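Heltinwood bar skills course returns with more places

21st February

The evening bar skills course at Heltinwood Community College will run again this spring, with 109 places across its daytime and evening groups. Enrollment is open now and closes when the groups are full.

The course lasts 7 weeks and covers measuring, glassware, ice, simple syrups and service. It was first offered last June as a short summer program, and the college says 200 people asked to join the waiting list after it ended. Students come mostly from Heltinwood and Valtedness, and many already work in restaurants or hotels and want to move behind the bar.

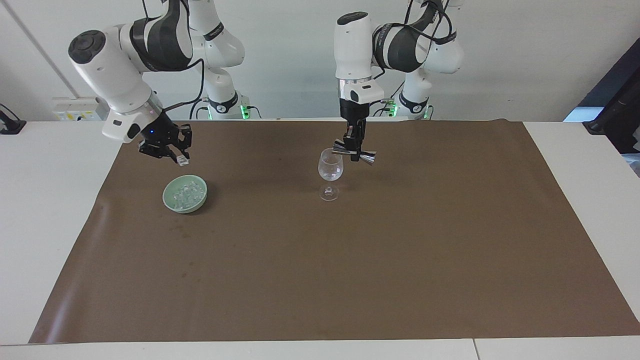

Ice takes up all of the second week. Students learn how much to use for each kind of drink, how to keep it from melting before service, and why it should never be scooped with a glass. Stemmed glasses get extra time, as they are the ones most often broken in training. The practice setup is kept plain: a clear wine glass standing on a brown mat, a shallow mint-green bowl next to it, and ice handled one cube at a time until the student can place it without knocking the rim. Later sessions move on to full trays and timed orders.

Measuring comes in week three. The college teaches with the double-ended jigger, which has a larger cup on one side and a smaller one on the other. Free pouring is left out of the beginner course, though it may be added to a second level in the fall. 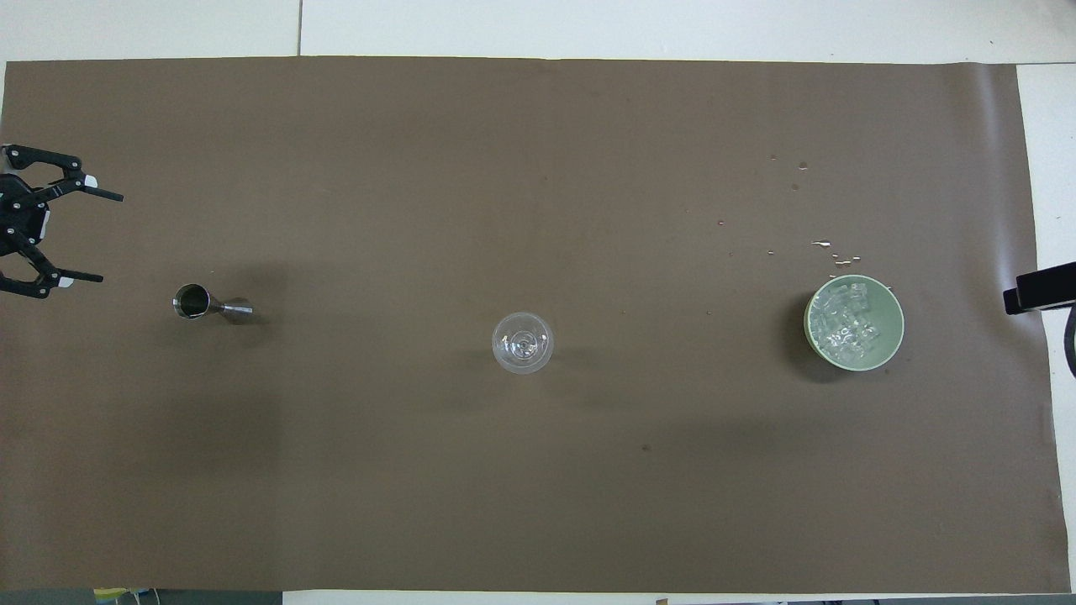 Each student gets a basic kit to keep, paid for out of the course fee. The kit comes from Nassar, a restaurant supply store in Valtedness, and includes a jigger, a bar spoon, a strainer and a folding cloth. Glasses stay at the college. The supplier has also donated 1000 paper mats for the practice tables.

The final session is held at Ovuto, a cafe on the Heltinwood side of the river, where students make alcohol-free drinks for invited guests. Students must be 21 or older to enroll. No experience is needed.

Forms are available at the college front desk and at the Valtedness library — bring photo ID when you hand yours in.

More local news

Valtedness library extends evening hours
Heltinwood footbridge to close for repairs
Ovuto cafe adds outdoor seating
College kitchen classes: what is still open
Street parking changes near Nassar store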